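Cloth folding project: is the wrist view any use?
Student Projects > Arms and Grippers
17 replies, 808 views

yolanda_salazar
Our club has until the end of March to get the arm folding a striped cloth on a wooden table. The team lead is convinced the fisheye on the wrist is all we need. I'm not. Have a look at how much of the view is spent on things that aren't the hem. 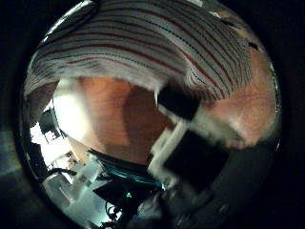
Finger up close to the hem, wrist view

The write-up for the Fillberg open day already says "reliable folding". We've logged 178 tries and I wouldn't use that word for any of them.

paston_pete
What counts as a try? If you include the ones where you hit stop, the number means nothing.

yolanda_salazar
Every start counts. I argued for that and lost friends over it.

B. Segura
I'll disagree with the first post. I ran the Cantero team last year and we used the wrist view alone. Wide is good. You get the edge of the table and the room in one go, so the arm can tell where it is even with no cloth in view.

12volt
Can it though? Polished wood with lamps over it is about the worst thing you could pick. Every glare spot moves when the wrist moves. We wasted weeks on that before somebody threw a matt sheet over the table.
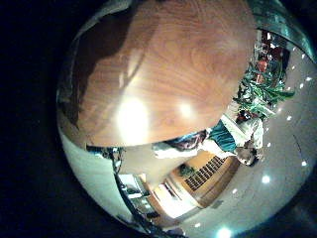
And if your training runs were all done with the same ceiling lights on, you've taught it the ceiling. Try it at 7 in the evening with half of them off and then tell me about reliable.

B. Segura
We did vary the lights. Not a lot, I'll give you that.

paston_pete
Begoñe, didn't Cantero's fold rate drop like a stone at the final?

B. Segura
It dropped. We had a different cloth. I still say the view was fine.

yolanda_salazar
A different cloth is the whole point of the thing, surely. Ours has thin stripes and it's never lying the same way twice. One more from the same session, for whoever asked about the windows. 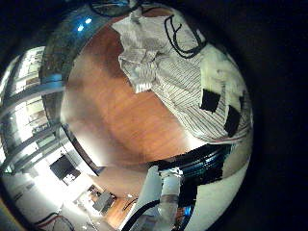

Crumpled cloth top right, windows on the left

12volt
All that daylight down one side. Blinds?

yolanda_salazar
I'll ask. Somebody also wants to spend 400 on the Prikeo add-on, which promises to sort out the distortion. Has anyone here used it on cloth, as in cloth you own, and not the clip on their site?

paston_pete
No, and I've asked the same question twice on here. Keep your money and fix the light first.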